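Wirker bin-picking package: four months on the returns bench

Reviewed by Prasetyo Liew
Monday, November 10, 2025

We sort returned toys and small household goods for shops that don't want to deal with them. Boxes come in, the contents get tipped into metal bins, and each item has to be taken out, looked at and sent to one of four places: resale, repair, spare parts or recycling. Until this summer all of that was done by hand. In July we had the Wirker package put in on one bench, and I have run that bench ever since, so this is a review from the operator's side. I had no part in the buying.

What you get is the Wirker picking software, a gripper, the mounting parts and three days of training. The arm is separate. Ours is a KUKA and was already in the building. The conveyor behind it is from Rebane and needed a small interface box, which Wirker supplied at extra cost after some argument about whether it was in the quote.

Setting up took longer than we were told. The fitters said two days and it was nearer six, most of it spent on the cables and on getting the software to agree with our stock system, Flumo. Flumo wants a condition grade for every item before it will accept it, and the arm cannot give one. In the end we had it send everything to a person for grading, which is how it should have been planned.

So the job now goes like this. The arm takes an item out of the bin and puts it on the belt. The belt brings it to a seated operator, who grades it on a screen and drops it down the right chute. When the arm can't get hold of something it tries twice more, then stops and calls for help with an amber light.

It is good at solid things with a plain shape. Cups, blocks, balls above a certain size and most boxes come out without trouble. Soft toys are fine as well, which surprised me. It is poor with flat things lying against the side of the bin, and with anything see-through. Small parts are slow – it will often go for the same piece again and again when there is an easy one right beside it.

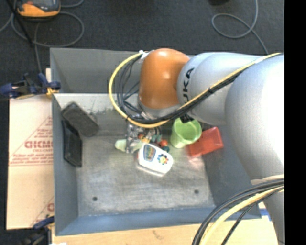 The arm at work in a mixed bin, with a toy phone, a green cup and a red see-through container among the items.

On speed, our best shift by hand on that bench was 3108 items, with two people standing. The arm with one person grading did 2864 on its best shift. It has not beaten the old figure yet and I doubt it will on mixed goods. What it does do is keep close to the same rate all day, where we used to slow down badly after three o'clock.

The amber light comes on roughly 22 times a shift. Most calls take less than a minute. You press the hold button, wait for the green, open the guard, move the awkward item and close up again. The hold button is on the wrong side for anyone sitting at the grading screen and I would like it moved. Wirker have said it can be done at the next service visit.

Now the part people ask me about, which is the staff. Two of us used to work the bench and now it is one, with somebody else covering the amber light for this bench and the next. No one lost their job. One post that came free in the summer was not filled, and I think it would have been filled before. I put that down plainly as the sales leaflet doesn't mention it.

The bending has gone, and that is the best thing about it. The bins are deep and you used to be leaning into them for hours. My back is better than it was in spring and the other graders say much the same. Cuts to the hands are down too, as broken plastic now comes up on the belt where you can see it before touching it.

Against that, the work is more lonely and there is less variety in it. Two people at a bench talk. One person at a screen doesn't, and the arm is loud enough that you can't easily chat to the next bench either. We asked for graders to change places every two hours and got it, after a few weeks of being told it would upset the figures. It didn't. I would advise any firm putting one of these in to agree the changeover before the first day.

There is also the question of pay. Clearing faults is a new duty and needs the training, and at first it came with nothing extra. It is now 39 pence an hour on top for those who have done the three days. Some think that is fair and some don't.

The training itself was decent. The first day was nearly all safety and was well done. The third was about teaching the software new items, and went too fast for anyone who doesn't use a computer much. The printed handbook is clear but leaves out half of the fault codes. We have written the missing ones on a card and taped it to the guard.

We also looked at the Dreken unit, which a few of us saw working for an afternoon. It was quieter, and its hold button was in a sensible place. It only took shallow trays, though, and we would have had to empty every bin by hand into them first, so the bending would have stayed.

Upkeep so far has been light. The gripper pads wear and we have changed them twice, a ten-minute job with one hex key. One cable tie let go in September and stopped the arm for a morning until a fitter came.

I would give it seven out of ten for solid goods in deep bins, and five if most of your stock is small parts or clear plastic. Ask for the stock system link in writing, and get the operators in the room when the position of the buttons is decided. Ours is due its first full service in January.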